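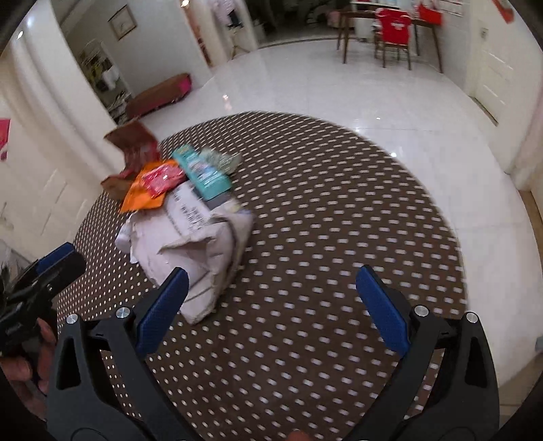
*Slide 1 — hand-held grippers, household packaging, fingers open*

**Notes for Dostitz, May. Slot is before lunch, so keep moving.**

Leave slide 1 up while people sit down. Don't read the title out.

Start with the question straight away: who in the room has read the Vurkeck guide end to end? Wait for hands. Then ask who has signed something that says they follow it. I expect the second number to be bigger, and I want people to notice that on their own. Say nothing clever about it.

For anyone who came in for the warehouse track: Vurkeck is the good practice guide for collecting demonstrations with hand-held grippers. It's in version 2. It has 17 clauses. Several of them are good. I'm going to spend most of my time on the ones that aren't, and Ita McGrath, who helped edit it, knows this is coming.

**Slide 2 — what the guide says about the workspace**

Read clause 4 aloud: "The work surface shall be plain, uncluttered and representative of the intended setting."

Then go back to slide 1 for a moment. Round table, polka dots, a mailer and a snack bag and some boxes heaped on one side. Is that plain? No. Uncluttered? It's a pile of packaging. Representative of a home? Far more than anything you'd get on a gray lab bench.

So which word wins? The guide doesn't say. An auditor who likes "plain" fails you, and an auditor who likes "representative" passes you. I've had both, same protocol, same folder of paperwork.

My suggestion: strike "plain" and "uncluttered," and ask collectors to record what the surface was. A dotted tablecloth is fine if you write down that it was a dotted tablecloth.

(If someone says patterned cloth hurts tracking: maybe. Ask what they measured. The guide cites no test either way.)

**Slide 3 — the floor**

Keep it short. Clause 5 says "avoid reflective surroundings." People live with glossy tile. If your method can't cope with a shiny floor, I'd like that to show up in your results, and I don't want it cleaned out at collection time by a rule.

**Slide 4 — the Azar numbers**

Azar checked its own episodes against the guide, using two reviewers per episode. 2761 episodes submitted, 2050 marked compliant. Say both numbers slowly.

Everybody quotes this as proof that the guide works. I don't see it. It shows that reviewers rejected 711 episodes. Nobody trained on the two sets and compared them. Hanane Ezzat asked for that comparison at Brarkwood and was told it was out of scope — for a guide whose stated purpose is better training data.

Don't get angry here. I got angry in the rehearsal and lost the thread.

**Slide 5 — grasp quality**

Clause 9: "The object shall be grasped at or near its center." Ask who wrote that. I'd bet it was somebody thinking about blocks. Let the room laugh if it wants to, then go on.

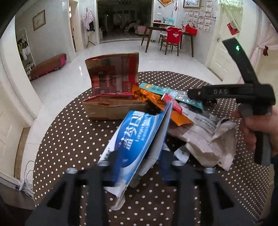
*Slide 6 — carton held by the lower end, second gripper on the right*

Point at the toothpaste carton. The fingers are closed on the lower end, well away from the middle, and there's a torn flap hanging off the bottom. By clause 9 you'd throw that out. But the carton is sitting in among other waste and part of it is still in the pile. Where would you like the person to grab it?

I'm not claiming it's a perfect grasp. One still can't tell you whether it held, and I don't want to oversell it. My point is that the clause rejects it before anyone has looked at what came next.

Other things to raise on this slide, if there's time:

- Clause 11, deformable items. The guide gives one sentence: "Handle with care." Look at the crumpled sheet on the right. What would a reviewer check?
- Clause 12, torn or damaged objects "should be excluded." For packaging waste that excludes the job.
- Clause 14, two-handed work. It asks for "both tools in view where possible." Fine, but "where possible" is doing all the work, and I've never seen an episode fail on it.
- Indicator lights. There's a green one lit on the right-hand tool. The guide wants device state noted at the start of a session and never again. I'd ask for it at the end as well. Cheap, and it's the only place where I want *more* rules.

**Slide 7 — privacy, do not skip**

Clause 16 is the one I'd keep word for word, and I'd make it stricter. Homes have things on the walls. Framed pictures, cards, papers. Look past the table in slide 6 and count on somebody reading whatever can be read. Consent from the person holding the gripper doesn't cover everyone who lives there. The checklist has a single box for this and it's at the bottom of page two.

**Slide 8 — what I'd ask for**

1. Every "shall" comes with a test, or it turns into a "should."
2. Record the setting. Stop grading it.
3. Run the comparison Hanane asked for, including the rejected episodes.
4. Move clause 16 to the front.

Ita has promised a reply from the floor. Give her the microphone first, and don't interrupt.

If she says version 3 fixes clause 9, ask for the wording. The draft I saw had changed "center" to "central region."

Spare slide is the full clause list. Only show it if asked.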